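### 4.2 Coding of armed events near transport sites

The second part of our data covers events in which the place of violence was reported only by the name of a nearby facility, such as a depot, a port or an airfield. Of the 109 reports collected for Skerier province, 50 belong to this type. Two coders, Trefor Ifans and Siwan Trevor, read each report separately and gave it one event type, one location and one level of precision. They disagreed on 18 reports. In most of these the question was whether shelling without known victims should be coded as an attack on civilians or as an exchange between armed groups. We followed the stricter rule and used the first code only when the source named a civilian target.
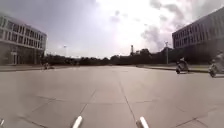 **Figure 3.** Open concrete pavement in slabs, with trees at the horizon.

The location of an event was more difficult to decide than its type. Local newspapers in Tindberg often use the name of the district for the whole road up to Brindine, while the statements of the armed groups prefer the name of the closest village. When two sources gave different places, we kept both in the notes and assigned the event to the district center with low precision. This was necessary for 19 reports, and they are excluded from the distance models in Section 5.

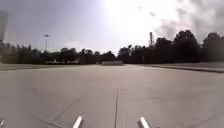
### 4.3 Limits of the sources

Reporting became weaker in December, when the telephone network in the north of the province was interrupted. A fall in recorded events during this month should therefore not be read as a fall in violence.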